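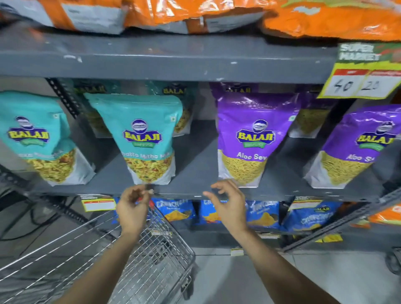

Snackregal in einem Supermarkt, das Preisschild von Hand beschriftet.

»Die kleine Packung ist das eigentliche Produkt«

Sie hat acht Jahre lang Sortimente für kleine Lebensmittelmärkte zusammengestellt, zuletzt für den Großhändler Citier. Seit vergangenem November führt sie einen eigenen Laden in Brakau, zwei Gehminuten vom Bahnhof. Ihren Namen möchte sie nicht in der Zeitung lesen, weil sie mit mehreren früheren Lieferanten noch verhandelt. Zum Gespräch bittet sie ins Lager, morgens um halb sieben, zwischen Getränkekisten und einem Schreibtisch, auf dem drei Ordner mit Lieferscheinen liegen.

Angefangen habe sie mit einer Ausbildung im Einzelhandel, erzählt sie, und mit einer falschen Vorstellung. »Ich dachte, man bestellt, was die Leute kaufen. In Wirklichkeit bestellt man erst einmal, was in den Karton passt.« Die Mindestmenge entscheide in kleinen Läden über fast alles. Wer bei einem Artikel 30 Stück abnehmen müsse und im Monat acht verkaufe, habe ein Problem, auch wenn der Einkaufspreis gut sei.

Bei Knabberwaren sei das besonders deutlich. Chips und Nüsse brauchen viel Platz, wiegen wenig und sind nur begrenzt haltbar. »Eine Palette Konserven können Sie stehen lassen. Eine Palette Chips blockiert Ihnen das halbe Lager, und nach ein paar Monaten müssen Sie reduzieren.« Sie bestellt deshalb alle zehn Tage nach und nimmt in Kauf, dass sie für die kleinere Menge mehr bezahlt.

Auf die Frage, warum ausgerechnet die kleinen Packungen so wichtig seien, holt sie einen der Ordner. Kleinpackungen machten bei ihr 31 Prozent des Umsatzes mit Knabberwaren aus, sagt sie und zeigt auf eine Zeile am Seitenende. Die Marge sei besser als bei der Familientüte, und vor allem probierten die Kunden mehr aus. »Für eine große Tüte überlegt man. Eine kleine nimmt man mit. Wenn sie schmeckt, kommt man wieder, und dann reden wir über die große.«

Das Prinzip hat sie auf Reisen beobachtet, in Ländern, in denen viele Haushalte täglich und in kleinen Mengen einkaufen. Dort hänge das halbe Geschäft an Portionsbeuteln, vom Waschmittel bis zum Gewürz. Eins zu eins übertragen lasse sich das nicht. Die Leute in Brakau kauften einmal in der Woche groß ein, und zwar im Markt an der Umgehungsstraße. Zu ihr kämen sie zwischendurch. »Davon lebe ich. Vom Zwischendurch.«

Mit Eigenmarken hat sie weniger gute Erfahrungen gemacht. Bei Citier betreute sie die Linie Wanano, Reiscracker und geröstete Kichererbsen in vier Sorten. Die Ware sei in Ordnung gewesen, der Preis auch. »Wir haben den Beutel dreimal neu gestaltet und jedes Mal hat der Händler gefragt, wo denn jetzt das Alte geblieben ist.« Am Ende liefen zwei Sorten weiter, die anderen wurden eingestellt. Sie ärgert sich bis heute über die mit Kreuzkümmel, die nach ihrer Meinung die beste war.

Über Preisschilder kann sie lange sprechen. In ihrem Laden schreibt sie einen Teil davon selbst, mit schwarzem Stift auf Karton. Elektronische Schilder hat sie sich angesehen, ein Vertreter von Gaete war mit einem Musterkoffer da. Das Angebot lehnte sie ab. »Bei meiner Größe rechnet sich das nicht. Ich ändere in der Woche zehn Preise, das mache ich vor dem Öffnen.« Handgeschriebene Zahlen würden außerdem gelesen, jedenfalls fragten die Kunden bei ihnen seltener an der Kasse nach. Belegen könne sie das nicht.

Und die Konkurrenz durch die Lieferdienste? Sie zuckt mit den Schultern. In Brakau liefere bisher nur einer, und der nehme eine Gebühr, für die man bei ihr eine Flasche Limonade bekomme. Mehr Sorgen machten ihr die Stromkosten. Die Kühltheke hat sie gebraucht übernommen, die Dichtungen sind alt, und eine neue Anlage kann sie sich in diesem Jahr nicht leisten. Getränke stehen deshalb zum Teil ungekühlt im Gang - die Stammkunden wissen, dass sie nach den kalten fragen müssen.

Im Frühjahr will sie das Sortiment umbauen. Die Schreibwaren sollen weg, dafür kommt ein zweites Regal mit Gewürzen und Linsen. Einen Lieferanten hat sie schon, über die Mindestmenge wird noch gestritten. »Er will mir 30 Beutel Kurkuma verkaufen«, sagt sie. »Ich nehme acht.«

Kurz vor sieben klopft der Fahrer mit der Backware an die Hintertür. Sie nimmt den Lieferschein, zählt die Körbe durch und unterschreibt auf dem Deckel einer Getränkekiste.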